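Gouveia Lunch Packaging - Gallery

Sorting the table

Posted 3/2/21 by Orlando Restrepo

This gallery goes with the sorting guide we put out in December. The guide covers what to do with the packaging that comes with a takeout lunch, and most of the mail we got about it was on the same few items. Cups, foil and brown paper came up again and again, so they get their own page. Plastic clamshells and lids are on the next one.

The guide was written for the Prondbridge building, where up to 200 lunches come in on a busy day. If you are somewhere else, check with your own hauler first. Rules on cups in particular change from one town to the next, and what Trestik takes at Prondbridge may go in the trash where you are.

Some notes before you scroll down.

Paper cups. Most hot drink cups have a thin lining on the inside, and that lining is what makes them hard to recycle. At Prondbridge they go in the cup tube next to the sink, without the lid or the sleeve. Pour out what is left first. A stain at the bottom is fine and you don't need to wash it out. Stack cups open side up. Please don't push napkins or tea bags down inside them - the whole stack gets pulled if there is food in it.

Foil trays. These are aluminum and they are worth saving. Scrape them, give them a quick rinse if there is sauce, and leave them in their own shape until they are in the bin. Loose foil can be folded into the tray. Small scraps fall through the screens at the sorting plant, so keep them together with something bigger. Cardboard lids with a foil side are a different thing and go in the trash.

Brown paper. Bags and wrap can go in with mixed paper if they are clean. If there is grease on the paper, put it in the compost pail. Flattening it saves a lot of room in the bin, but a crumpled piece is accepted too. Waxed paper looks close to the same and isn't accepted. If you can't tell, scratch it with a fingernail and see if any wax comes up.

Bin labels were reprinted by Flukel in the larger size people asked for. The old labels with the green border are out of date and should come down.

Cup, foil and paper

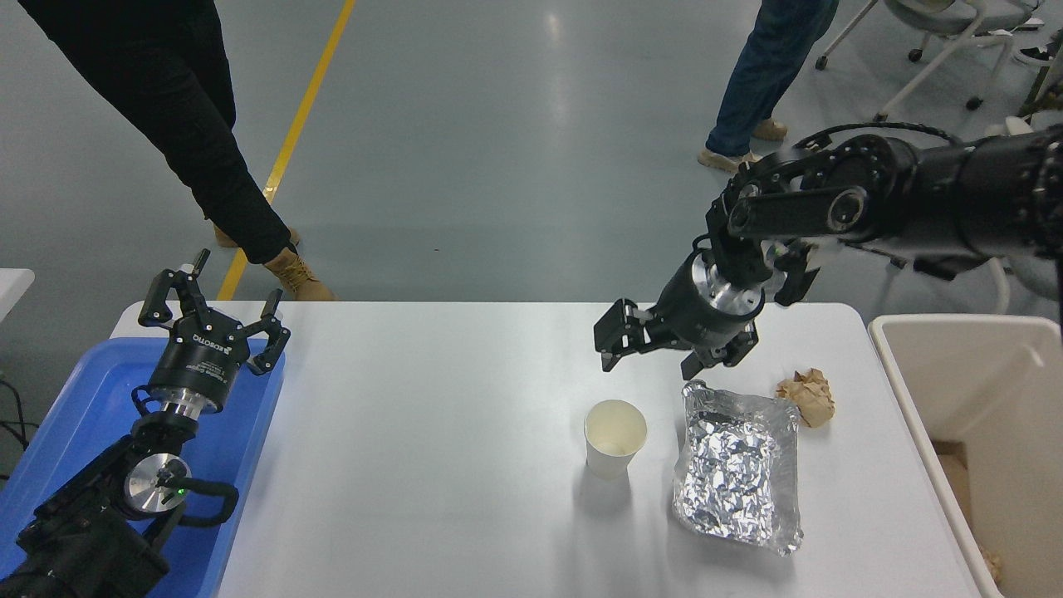 Paper cup, foil tray and crumpled brown paper on the white table.

Three items, three bins: the cup to the cup tube, the tray to metals, the paper to mixed paper or compost depending on grease.

The foil and the paper are the pair most often wadded up together. Keep them apart. Once paper is pressed into foil it is slow to pick out by hand, and the metals bin at Prondbridge was sent back in December for that.

Related pages

Clamshells, lids and straws
Pizza boxes and other large cardboard
Where the bins are, by floor
Printable labels (new size)

Corrections and questions about the guide go to Orlando Restrepo at the Gouveia front desk, extension 37. Please say which floor you are on if you are writing about a missing bin.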